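Cerkside patio set: notes for anyone thinking of training on it

README, second version. Maintained by Marlina Halim. Replaces the February text, which promised too much.
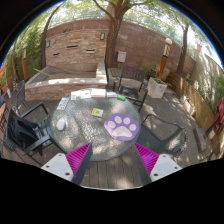

Hand-guided demonstration is sold as the cheap way to teach a robot. You hold the gripper yourself, do the job the way you would do it anyway, and the policy is supposed to pick up the skill from the wrist view. I have my doubts, and this set was recorded partly to find out how far they are justified. Most demo sets I have been handed come from a bench under even light. The Cerkside set comes from a terrace, where sun drops through the trees onto a glass-topped table and leaves bright patches all over it, with a sparkle near the middle that a model could easily take for an object. A purple paw-print mat lies on the right side of the table, and the small card with the code-like graphic sits to the upper left of it. If your method only works on a clean gray bench, you will learn that quickly.

What is in it

There are 35 demonstrations in the main folder. Another 27 sit in a folder called "doubtful" and are left out of the default split. They are doubtful for different reasons: a slow start, a second attempt at a grasp, a hand that changed its mind halfway. I did not delete them. People who publish only their smooth runs are publishing a highlight reel, and I would like to see more of the other kind.

Each demonstration has the wrist video, the gripper opening and the estimated pose of the tool. The pose comes from tracking software called Rindero, version 2. Treat it as an estimate. The confidence column is the software's opinion of itself and I would not filter on it without watching the videos too.

Tasks

All tasks are short tabletop jobs: move an item onto the mat, take it off again, push an item away from the near side of the table. The wording of each instruction is in tasks.txt. Some are worded badly. "Tidy the papers" means whatever the person holding the gripper thought it meant, and six demonstrators thought six different things.

What I do not believe about this data

I do not believe it teaches anyone to handle glass. The surface is hard to read from above, and the people doing the demonstrations used their own eyes, which the robot does not get. A person leans over, sees the reflection shift and corrects. None of that is in the log.

I do not believe the action labels are as good as the ones you get by remote control. Gareck, our remote-controlled arm, records what the motors were told and what they did. A hand-held tool records where it went. Nothing in these files says whether a real arm could have followed without hitting a joint limit, or a chair.

I also do not believe the success flags very much. The demonstrator set the flag right after the run, and people are kind to themselves.

Known problems

Pose jumps when the view turns toward the brightest part of the table.
Gripper opening reads slightly wide after a hard close - check the offset in calib.txt before use.
Timestamps on the Camenzind recorder drift over long sessions. A corrected column is included; the raw one is kept beside it.
No force data of any kind.

Splits

Split by demonstrator, please. A random split puts the same person's habits on both sides and your score will look better than it should. I made that mistake in the first version.

Corrections go to Marlina Halim through the issue tracker. Attach the run name and the time in the video where the trouble starts.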